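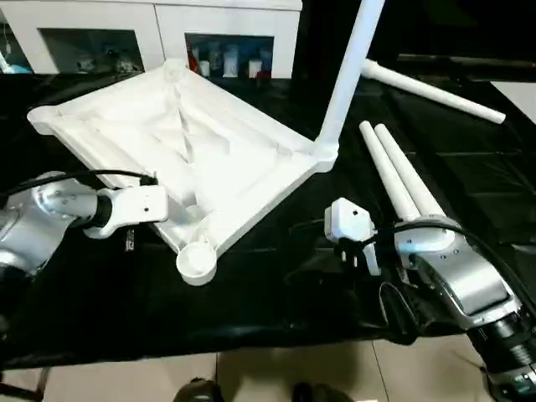 Page last changed: November, 16:40

Skastton furniture help desk
Ticket 88 - Pindura stool, white plastic, legs do not stay in the sockets
Status: solved, left open for comments
Product group: stools and small seats

First message

Good morning. I have bought two Pindura stools for the tea corner of our sewing room. They come flat in the carton, with the seat and four legs in each, and no screws. The sheet with the drawings says to press each leg into its socket until it stops. The first stool I put together in the evening and I was satisfied. On the next day one of the ladies moved it, and two legs stayed on the floor while the seat went up in her hands. Nobody was hurt, but now I do not trust it.

The second stool is on the table at the moment and I have put in only one leg, the back right one when I stand in front of it. This leg stands well. I stopped there, and I would like to ask before I continue:

Is glue needed? The sheet does not show glue.
Are the four legs the same, or does each one have its own corner?
How hard may I push? The underside has thin ribs and I am afraid to crack them.

I work on a table with a black cloth, with the seat lying upside down. Please tell me if this is wrong.

Reply from the help desk

Thank you for the clear message. The upside down position is correct and the cloth is a good idea, as white plastic takes marks easily from a hard table.

No glue. The Pindura is made to be taken apart again, and glue in the socket will also prevent the leg from going down to the bottom. The four legs are the same length and can go into any corner. What matters is which end of the leg goes in. One end is a little narrower over the last part, and this is the end for the socket. The other end is for the floor. If the wrong end is pressed in, it will hold for some hours and then it comes out when the stool is lifted. We think this has happened with your first stool.

Please do the following and write back what you find.

1. Take the two fallen legs of the first stool and feel both ends with your fingers. Say which end was in the socket.
2. Look into the empty sockets with a small lamp. There should be no thin skin of plastic left on the inner wall.
3. Wipe the sockets and the leg ends with a dry cloth. No soap, no oil.
4. Do not use a metal hammer.

About the ribs: the diagonal ones under the seat are there to carry the weight of a person, and they will stand your pushing. But push straight above the socket, with your other hand on the rim next to it, and never lean on the middle of the seat when it lies upside down.

Second message

I have done the points.

1. I am a little ashamed. One of the two legs was in with the floor end. The other one was in correctly, with the narrow end, and fell out anyway.
2. In the socket of that second leg I found a thin white skin, like the edge of a yoghurt lid. It goes along half of the circle.
3. Wiped. Some fine white dust came out on the cloth.
4. I do not own any hammer, only a wooden rolling pin, which I have not used yet.

I checked also the sockets that are still open on the second stool. They are clean and I see no skin there. The three loose legs are lying beside the seat, and I have turned them all so that I know which end is which. I put a small pencil mark on the floor ends. Will the pencil go away later?

Reply from the help desk

Pencil will go away with an ordinary rubber. It is a good method and we will suggest it to others.

The thin skin is left from the making of the seat. It keeps the leg from going down to the end, so the leg feels tight but sits too high. You can remove it yourself. Use a wooden spoon handle or the back of a plastic knife and go around the inner wall slowly. Please do not use a sharp blade, because if you cut into the wall of the socket we will have to replace the whole seat. When the skin is out, turn the seat over and knock on it with your hand, so that no small pieces remain at the bottom.

Then for both stools, this order:

a. Put in the first leg by hand as far as it goes.
b. Next, do the corner diagonally across from it, then the two others.
c. Turn the stool over so that it stands on the floor, on a carpet if you have one.
d. Press down with both hands above each corner, one after the other. Often you will hear a short dull sound when the leg reaches the bottom.
e. Lift the stool by the seat and shake it lightly. No leg should move.

The rolling pin is not necessary. If you want to use it all the same, put a folded towel between.

Third message

Both stools are standing. I heard the dull sound on three corners of the first one and on all four of the second one. On the corner without the sound I pressed again after lunch, and there was still no sound, but the leg does not move and the stool does not rock on the tiles. Is it possible that it went down already in step b?

I have also one wish for your sheet. The drawing shows both ends of the leg exactly equal. A person who reads the drawing carefully, as I did, will learn nothing about the narrow end from it. Maybe an arrow would be enough.

Reply from the help desk

Yes, this is possible. If the stool stands flat and the leg stays in when you lift and shake it, the corner is finished. Please repeat the lifting test after a week of use, and after that whenever the stool has been carried to another room.

Your remark about the drawing has been sent to Unusa, where the sheets are made. Until a new sheet is in the carton, the order from a to e can be read on this page.

Comment added by another customer

Same problem here with a Pindura from the Boateng shop. In my case it was the skin in two sockets, front and back on the same side, and the stool was leaning like a tired horse. The spoon handle worked. It took me longer to find the little pieces on the carpet than to take them out of the socket, so do it over a newspaper.

Comment from the help desk

Thank you. Newspaper is added to our notes.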